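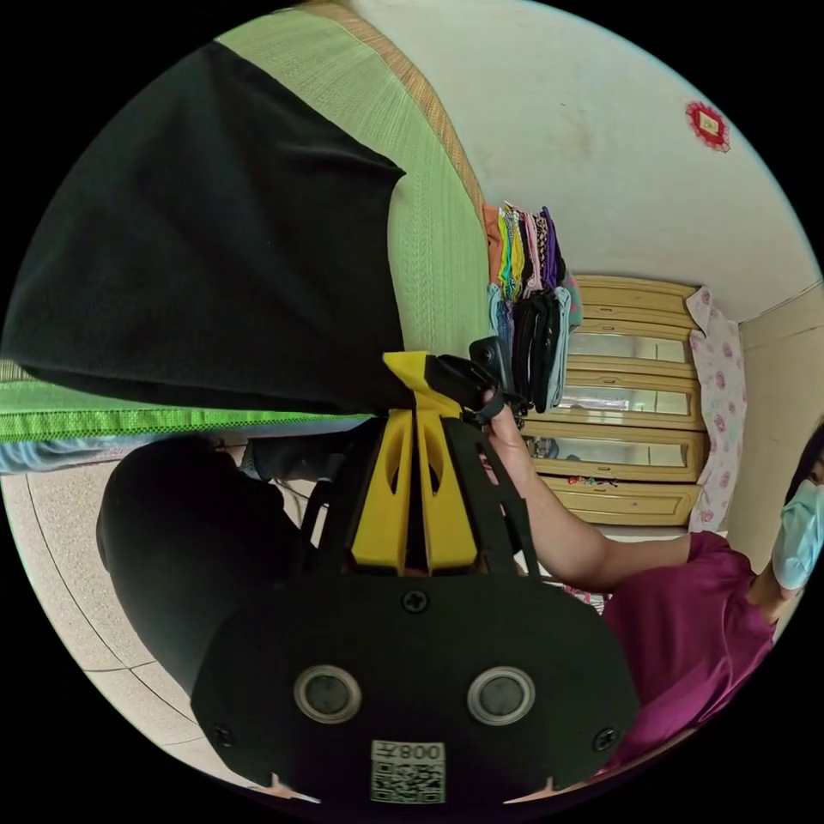

Photo: Ebony McAlister / Korkemdale Household Work Archive

Laundry folding by machine

Laundry folding by machine is the attempt to have a robot or other automatic device pick up clean clothes, sort them and fold them into a stack without a person doing the handling. It is one of the most often promised household chores in robotics and one of the least often delivered. As of Friday, May 1, 2020, no machine in ordinary home use folds a mixed basket of washing from start to finish.

Why clothes are difficult

A plate or a cup keeps its shape when it is lifted. A shirt does not. Picked up by the hem it looks like one object, picked up by the collar it looks like another, and dropped in a heap it may show only part of a sleeve. A machine has to find a useful point to hold, lift the cloth, work out what it is holding and then find a second point, often one that is hidden.

Dark fabric adds to the trouble. Folds and edges in black cloth show up poorly to many cameras, and a seam can be mistaken for a crease. Thin fabric also tends to come up two layers at a time, a fault that people correct by feel and that a plain two-jaw gripper may never notice.

Folding cabinets

The Schnyder cabinet, shown to retailers in Trolport, was the best known of the single-purpose machines. The user clipped each garment to a rail at the front and collected a folded stack from a tray below. It handled shirts and trousers in standard adult sizes. Socks, underwear, fitted sheets and small children's clothes were excluded in the manual.

Critics pointed out that clipping a shirt squarely to a rail takes much the same care as folding it. Raelene Tomoana, who reviewed the cabinet for a consumer newsletter, called it "a machine for people who enjoy the first half of folding". The maker disputed this and said owners would get faster with practice. The cabinet was withdrawn before general sale.

Robot arms

General-purpose arms have done better in the laboratory, with conditions attached. The Kulance trials, run at Korkemdale under Encarnación Gallardo, used 2 arms over a flat table and a supply of square towels. The group reported 400 towels folded in its first series. Each towel was the same size and colour, and the reported total left out attempts that were stopped by an operator.

A later series with T-shirts went less well. Shirts that started face up and flattened were usually folded to the group's standard. Shirts that started crumpled often were not, and the published video of the crumpled trials was sped up - a common habit in the field, and one that makes a slow fold look close to human pace.

Learning from people

Another approach records people doing the chore and trains a machine on the recordings. Some groups use a hand-held gripper for this, so that the person works with the same sort of jaws a robot would have. Supporters say it allows recording in real homes, among cabinets, mats and other people, where a fixed arm would be awkward to install.

Vanderleia Bastos has compiled 1,907 recorded folds of this kind. She has cautioned that a large collection does not by itself show that a robot can repeat the work. The person holding the gripper still decides which garment comes next, turns a sleeve the right way out and steadies the cloth with the other hand if need be. How much of that judgement carries over to a machine is unsettled.

Commercial laundries

Hospitals and hotels have used mechanical folders for flat linen for many years. These are sometimes cited as proof that the problem has been solved, but the comparison is weak. The sheets are of known sizes, the machines fill a good part of a room, and in many plants workers feed the linen in by its corners.

Cost and usefulness

Ataahua Wihongi has argued that most claims are judged on the wrong measure. In her view a household machine should be timed from the full basket to the cupboard shelf, including loading, refolding and clearing jams. Few developers have published figures on that basis. Wihongi's own proposed test calls for 3 baskets of unsorted family washing, with no help allowed once the machine has started. No entry had been submitted by the November deadline.

See also: Dishwashing robots; Fabric handling; Robot vacuum cleaners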